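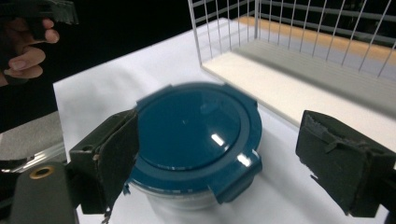

Bernden kitchen, progress to December

Container handling is the first job we are moving to the Clonalel arms. Staff have recorded 200 demonstrations with the hand-held grippers, against a target of 1000. Six people from the packing line now split their shift between packing and recording, at the same pay grade.

Round containers with clip lids remain the slowest item - the operator needs both hands and a clear approach to the basket.
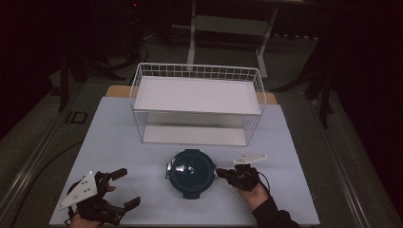 Fontana asked whether the packing hours would be kept once the arms are running. We have no written answer yet and will bring one to the next review.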